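In Praise of the Soft Pencil Case

I have been a grown-up with a job for a good long while, and I would like to argue that every grown-up with a job should own a pencil case. A soft one, fabric, with a zipper down the side. I mean it with my whole heart!

Most people I know gave theirs up when they left school. After that, pens lived in mugs, in coat pockets, at the bottom of bags with the receipts and the crumbs. I did the same. I had a very handsome mug from a Rumarmont gift shop, and it held 20 pens, of which I would guess two wrote. The rest were in there for moral support. Every time I needed a pencil I tipped the lot onto the table, picked through it, and stuffed it all back in (dead pens included, naturally).

Then in December I cleared out a cupboard and came across a fabric pencil case, and I put my favorite things in it just to get them off the floor. Within a week I was carrying it from room to room like a pet. The mug has since gone to live in the bathroom with the toothbrushes, and I think it's happier there.

Let me make the case for color first, and yes, I heard that as I typed it. Desk things have gone awfully quiet lately. Everything is gray or oatmeal or a sort of expensive-looking mushroom, and then you put it on a pale wooden table and it simply disappears. Give me coral! Give me something I can spot from the doorway while I'm holding a phone to my ear and somebody is reading me a number I have to write down.

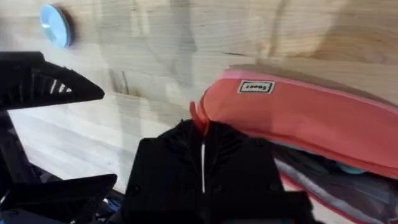
Why soft beats hard

I had a hard case for a while, a slim metal tin from Zestident, and I wanted so badly to love it. It looked wonderful. It also rattled on every bus ride, and it held exactly what it had been shaped to hold and not one eraser more. A soft pouch gives. You can shove in a glue stick, a stubby ruler, a roll of washi tape, and the fabric just bulges a little and lets you get on with your day. When it's half empty it squashes down into the corner of a bag. You can grab it by one end without looking.

It's kinder to the table, too. The tin used to land with a clang that made everybody in the library look up. A cloth pouch lands with a sort of flump, and I'm very fond of the flump.

People tell me the trouble with a pouch is that things get lost in it. I have some sympathy here, having once spent an entire meeting feeling around for a sharpener that was in my other hand. But I think the problem is usually too much stuff. My friends with the giant cases, the ones that open out like a toolbox and promise room for 162 pens, are the very people who are forever borrowing mine. Nobody needs a good pen 162 times over. You need the one you like, a spare for when it runs dry, a pencil, an eraser, and maybe one highlighter in a cheerful color.
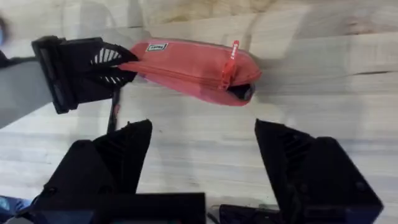 And then there's the zipper, which I could go on about for hours. A button flap comes undone, and a drawstring takes two hands and some patience, but a long zipper lets you decide how far in you want to go. Open it a couple of inches and you can fish out a pencil. Open it all the way and you've got everything laid out like a picnic. I like a pull tab that's long enough to find with cold fingers, and I'd happily pay extra for one. The little stubby metal pulls on my old Plokora case used to pinch me, and I kept that thing for years out of pure stubbornness.

I also want to put in a word for leaving it a bit open on the table while you work. I know some tidy souls who zip up after every pencil, and I admire them, but a pencil case that's partly open looks to me like a desk where somebody is in the middle of something good. You reach over, you take what you need, you keep writing. Zip it when you leave the house.

If you have one in a drawer somewhere, left over from school or bought for a kid who outgrew it, go and get it out. Shake out the shavings, throw away whatever doesn't write, and carry it around for a week. Mine is going with me to the dentist tomorrow, because I've got a crossword to finish in the waiting room.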